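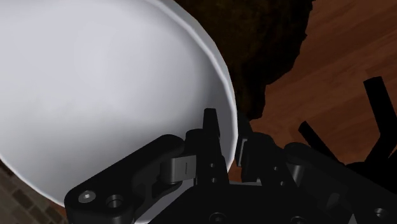
Tips for Gripping Bowls by the Rim

These are notes for people writing the software side of a kitchen arm: the grasp planner, the bit of perception that feeds it, and the controller that closes the fingers. They apply to a two-finger gripper with parallel tips. Most of them were worked out in simulation first and then checked on real dishes, and where the two disagreed I have said so.

Choosing the grasp

A wide bowl will not fit between the fingers, so the rim is the place to take it. One finger goes inside, one goes outside, and the wall passes through the gap. Plan it as a grasp on a thin curved plate and forget that it is a bowl until the lift.

Sample candidates around the rim at even angles. Throw out the ones the arm can't reach, then the ones where the hand would hit something on the counter, then rank what is left. If you rank first you spend most of your time scoring grasps you can't use.

Line up the closing direction with the rim normal, so the fingers squeeze straight through the wall. An error of a few degrees is fine. More than that and the bowl turns on the counter as the fingers close, and the pose you planned the lift from is out of date.

Keep the palm off the rim. Set a minimum gap between the top edge of the bowl and the palm, and make it a parameter with a name. Ours was a bare number in three files for most of a year.

Check the linkages as well as the fingertips. On many grippers the outer links swing wide when the hand is open, and they are what touches the bowl or the thing beside it. Run the collision check at the open width, at the closed width and at a couple of widths between.

Finding the rim

Fit a circle to the rim points and use it only as a first guess. Once the hand is over the bowl it hides a good part of the rim, and a fit made from the short arc that remains will drift. Save the last good fit from before the approach and hold it until the fingers have closed.

White bowls are harder than they look. The inside is smooth, there's nothing for stereo to match on, and depth comes back with holes. The shading from the floor of the bowl up to the wall is gradual, and an edge detector often misses it. The rim itself usually gives a usable line. Work from that.

If your bowl mesh is low in polygons, the rim is really a chain of short straight pieces. A normal taken from the mesh will jump at each corner. Take it from the fitted circle, or smooth it over several vertices. Mohandas Sastry found this one after we had blamed the joint controller for a week. The wrist was twitching during the approach, and it was following the facets exactly as told.

Don't trust wood grain and tile lines. Both produce long clean edges that a line or arc finder will happily take. Mask out the counter plane before you look for dishes.

Closing and lifting

Close in position mode until first contact, then switch to force. Closing in force mode from fully open is slower, and the inside finger tends to arrive first and push the bowl.

Wait 2 control cycles after contact before switching. One noisy reading will otherwise count as a touch.

Center the hand on the wall again after first contact. If the inside finger touches first, move the wrist that way until the outside finger touches too. This does more for the grasp than any amount of extra force.

Lift straight up a short distance and stop. Read the wrist torque. A bowl held at one side hangs off the fingers, and the torque tells you how heavy the far side is. If it's over your limit, set the bowl down and use a second arm or a different tool. Full bowls nearly always go over the limit.

Limit the wrist's rotation while carrying. A tilt cap in the planner works better than a penalty in the cost, which the planner will pay whenever the path is short enough.

Simulation settings worth checking

Use a hollow collision shape. A convex hull fills in the bowl, and the inside finger then has nowhere to go. It will stop at an invisible lid or, in some engines, throw the bowl across the room. Split the wall into convex pieces.

Make the wall pieces thicker than the distance a finger travels in one physics step, or shorten the step. Thin walls let fingers through.

Vary friction on every run. A grasp that only works at one value won't survive a greasy rim.

Put clutter near the bowl. A bare counter passes grasps that a real kitchen won't.

Keeping records

Save the seed, the bowl pose and the chosen grasp for each failure, and replay them all before each release. Our replay set has 202 cases now. Dragica Kos keeps it sorted by what failed (reach, contact, slip, carry), and a new case goes in with one line of plain text saying what went wrong.

Name the bowl models by rim diameter and wall thickness. "Bowl_new" was in our set twice.

Last changed Mon 18 January: added the note on linkage checks.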